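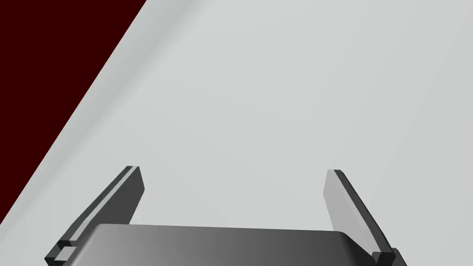

Gripper view over a tabletop in Skastura, fingers open.

Print | E-mail

About Groseo

Hi! I'm Sigrun Holmgren, and I run Groseo together with Edvin Åberg. We make Skastura, a simulated house where people who program robots can try things out before they try them on the real machine. It's mostly doors, handles, drawers and tables, plus the rooms you need to put them in. If you've ever watched a very expensive arm pull a very cheap cabinet off a wall, you already know why we thought somebody might want this.

I get asked how we started, so I'll tell it the short way. I used to write control software for a firm that built delivery carts for hospitals. The carts drove beautifully. They could find their way down any corridor you gave them, and then they would get to a closed door and wait for a nurse. I spent two years being told that doors were "phase two." Edvin was down the hall doing furniture models for a kitchen planning program (hinges were his whole life, and they still are), and one lunch I asked him if he could make me a door that behaved like a door. One that's a bit heavy, with a handle that springs back and a latch that really has to clear before anything moves. He had one running by the next morning. I broke it by the afternoon, and we kept going like that until it was a company.

What you get

Skastura comes as a download with a yearly license. Inside there's a house you can rearrange, a parts library, and our scoring tool, which is called Fülöp. The library has 239 door and handle combinations in it at the moment. Some are plain lever handles, some are knobs, and a few are nasty old things Edvin measured at his aunt's place that I still can't get open in under a minute. You can change the spring, the friction, the swing direction and the weight of the door, and you can tell the house to shuffle all of that between runs so your robot doesn't just memorize one easy case.

You bring your own robot model. We do include a two-armed one on a wheeled base so you can get going on the first day, and plenty of customers stick with it for months while their own hardware is still on order. It has a camera view for each gripper and one from up on the body, and you can save any of them with the joint positions and contact forces lined up to the same clock. That last bit took me longer than everything else put together, and I'm a little too proud of it.
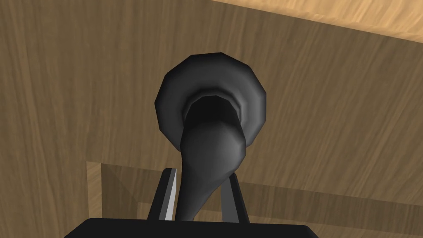

The part of a door job that goes wrong most often is the last few inches. Coming down a hallway is easy enough. Getting two fingers on either side of a lever, when the lever hides half of what you're aiming at, is where people write to us. So we spent a whole release on it. You can start a run from right at the handle, with the hand already nearly there, and repeat only that piece as many times as you like. You can nudge the starting position a hair to the left or a hair too deep and see what your program does about it. Fülöp keeps track of where the fingers first touched, how far the lever turned, and whether the grip slid along it, and it gives you a plain table at the end that you can open in any spreadsheet.

I should say what the rendering is like, because it comes up on nearly every sales call. Skastura looks clean and simple. The walls are flat colors, the shapes are plain, and if you get up close you'll find straight little facets on things that would be smooth in your own house. We keep it that way so it runs fast on a normal desktop with a decent graphics card. Edvin put his time into how things swing, stick and push back. If you need pictures that could pass for photographs, there are other packages for that, and I'll happily tell you which ones if you drop me a line. Several of our customers use one of those for the camera work and ours for the contact work, and they seem to get along fine.

What it costs

One seat is $2,245 a year, with updates and e-mail support included. Schools and student clubs pay $491 for the whole lab, however many people are in it. You can try the full thing for a month before you pay, and we don't ask for a card up front. If your trial runs out while you're in the middle of something, write to me and I'll extend it!

We've also got a smaller kit for people who only want the doors and handles as files to drop into a simulator they already have. That one doesn't include the house or Fülöp. Ask for the price, as it depends a bit on which formats you need.

Who does what

Edvin builds everything that moves. I do the robot side, the recording, the website you're reading and the phone. When you write to support you get one of the two of us, normally the same day if it reaches us before 3 p.m. We don't have a ticket system. We did have one for a while, and people kept getting a number back and then calling me anyway, so out it went.

Every robot problem sent to us gets rebuilt in the house if we can manage it. You send your handle measurements (or a couple of photos with a ruler in them), we make the part, and if you're okay with it the part goes into the library for everybody. A good share of the library came in that way. My favorites are the fire door from a ferry, with a spring so stiff that our own test robot rolled backward instead of opening it, and a bathroom door that somebody had clearly hung by eye.

Latest from the workshop 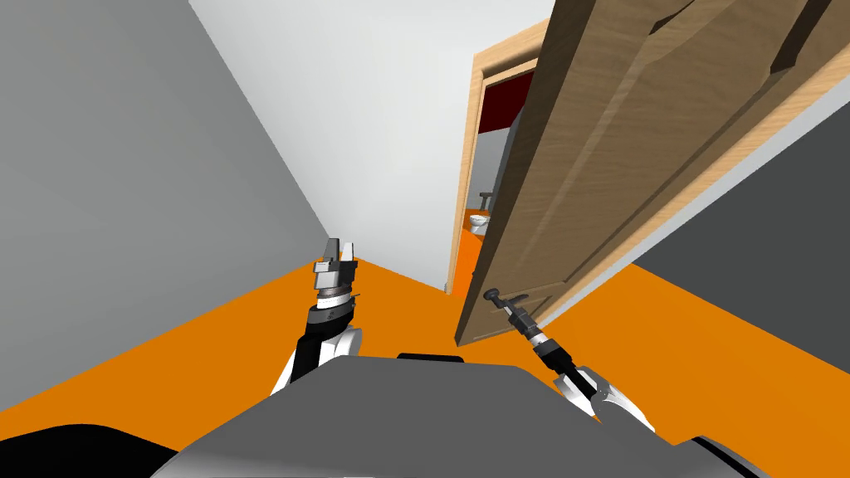

IDEL, October

We've just put out the new hallway set, and it's the one I've wanted from the beginning. The older rooms were generous. You had space to roll up to a door, back off, think it over and come at it again. The new set is narrow, the doors open toward you, and your robot has to work the handle with one arm while keeping its body and its other arm out of the way of the panel. There's a bathroom on the far side of one of them, with a toilet just through the doorway, so you also can't come charging in once you've got it open.

It's harder than I expected. My own program, which I'd been showing off to visitors all summer, did terribly in it. It would get hold of the lever, pull, and then park the base exactly where the door needed to go. I ended up rewriting the part that decides when to roll back and when to let go, and I've put that version in the download with comments all the way through. Take it, change it, laugh at it, whatever helps. Edvin thinks the release should come later in the swing and I think it should come earlier, so there's a setting for it and you can pick your side.

Fülöp has a few additions to go with the set. It now logs any touch between the robot and the door other than at the fingers, which is handy for catching an elbow brushing the panel. It also marks the moment the latch clears, so you can line up several runs from there and compare the pull. A customer asked for both of those back in the spring and I'm sorry it took so long.

If you already have a license, the hallway set is in your account under Rooms, build 2409. Update Fülöp first and the house second. If you do it the other way around the old logs won't open until you restart, and yes, I'm fixing that next.

Come and see us

We're in Idel, upstairs over the bicycle shop, with the entrance in the yard. Visitors are welcome if you call ahead, and there's coffee. Bring your robot model on a stick and we'll load it up together and send it down the hall. Bring a difficult door handle too if you have one lying around, as Edvin will want to measure it.

Sigrun

Print this page | E-mail this page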